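From: Thodoris Papadakis
To: kemcombe-allotments list
Date: 26 August 2019
Subject: Re: [kemcombe] water, the shed roof, and the November supper

Quick one before I have to go, sorry if it's all over the place. Answering Huda's points in order, more or less.

Huda wrote:
> Thodoris, three things before I go away.
> 1. The meter at the lower gate reads 724 and I have it
> down as much less than that in spring. Is it a leak or are
> we just thirsty? Someone needs to look at the standpipe by
> plot 41, the ground there was soft even in the hot week.
> 2. Can we please decide about the shed roof. I have the
> Pavmont quote on my desk and it runs out soon.
> 3. The supper. Last year we ran out of everything by eight
> and people were drinking soup out of jam jars. I would
> like a plan this time, with names on it.
> Also whoever is leaving the lower gate on the latch and not
> locked, please stop. A deer got in.
> Huda

1. Water. Went down last night with a flashlight and a wrench. It's the standpipe. Not the tap itself, the joint under it, you can hear it hissing if you get your ear right down by the boards. Turned the valve off for that branch so plots at the bottom end have no water until it's fixed -- use the one by the compost bays, the long hose is on the hook. Please put the long hose BACK on the hook. I have a new fitting coming, should be a half hour job once it's here, if the old one comes off clean. If it doesn't come off clean then it's a different conversation.

Would help if somebody could read the meter before bed and again first thing, with everything shut. If it moves overnight there's a second leak and I'd rather know now. Text me the numbers, don't put them on the list, we'll get forty replies.

The beans at the bottom end took the dry spell badly by the way. Mine are leather. Tomatoes fine, too many if anything, there's a crate of the small yellow ones inside the shed door, take some. Blight on the potatoes at the far side so please don't compost the tops, bag them and take them out. I know we say this every year.

2. Shed roof. I read the Pavmont quote properly this time. It's for stripping and redoing the whole thing, felt and boards, and it doesn't include taking the old stuff away, which is in the small print on page 2. My view is the boards on the north side are sound. I put a screwdriver in all along there and it only went in at the corner by the water butt. So we could do the one side and the corner ourselves in a weekend and leave the rest until next year. Duan says he has a nail gun and a ladder that reaches. I have tar paper left from my garage, not sure how much, will measure.

Against that -- if we do it ourselves and it leaks on the seed potatoes we only have ourselves to shout at. Pavmont would at least have to come back. I'm 60/40 for doing it ourselves. Please say yes or no by replying to me, one word is fine, I don't need the history of the shed. If you want Pavmont say Pavmont.

Either way the shelves need clearing on that side first. There are cans in there with no labels and a bag of something gray that's gone solid. If it's yours take it home. Anything left goes in the dumpster.

3. Supper. Ok so. We have the hall in November, same as last year, key from the same place. 90 people if everyone who said yes comes, which they won't, but last year they all did plus cousins. Plan so far:

Soup -- me, two big pots, one lentil, one leek and potatoe. Need a third pot and a third person.
Bread -- Duan
Salads, slaw, pickles -- bottom end plots between you, sort it out amongst yourselves
Pie -- Huda, and whoever Huda appoints
Cider and juice -- open
Cups, bowls, spoons -- see below

On the cups. I don't want to buy a load of paper ones again, they went soft with the soup in and the trash bags were dripping all the way to the car. Plastic ones we can wash and keep seem better to me, they stack in the hall cupboard and we have them for the spring open day too.

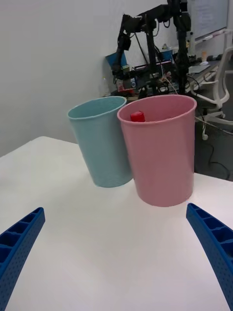 Plastic cups, two of them

Not fussy about color or make. If you have a stack of something like it at home that you never use, bring them, mismatched is fine, put your initials on the bottom in marker if you want them back. Bowls same deal. Proper spoons please, the thin ones snap in anything with a potato in it.

We also need folks for washing up. It can't be the same people as last time, they were in that kitchen until nearly midnight and one of them hasn't spoken to me since. Suggest half hour turns, sheet on the kitchen door, you sign up when you come in. The hot tap in there takes forever so start it running before the food goes out. And bring a dish towel, there were three for the whole evening and they were soaked by the second course.

Tables -- the long ones are in the back room behind the stage, they're heavier than they look, don't drag them, we got a letter about the floor.

4. Gate. Wasn't me. But the padlock is stiff and I think people give up on it. I put some oil in and it's better, you have to push the shackle down hard and THEN turn the numbers. If it still sticks tell me and I'll get a new one, not expensive. The deer had most of the chard on the top row and a whole row of lettuce, nothing else that I could find. Didn't touch the kale. Make of that what you like.

Think thats everything. Oh, the mower is back from repair, it starts on the second pull now, use the fuel in the green can and not the red one. The red one is for the strimmer and has oil mixed in. I've taped a note on it but tape doesn't last in there.

So what I need back:
- yes / no / Pavmont on the roof
- one person with a big pot
- someone for cider
- overnight meter reading

Away from my phone most of tomorrow, will catch up in the evening.

Thodoris

--
kemcombe-allotments mailing list
To leave the list send a blank message with "unsubscribe" as the subject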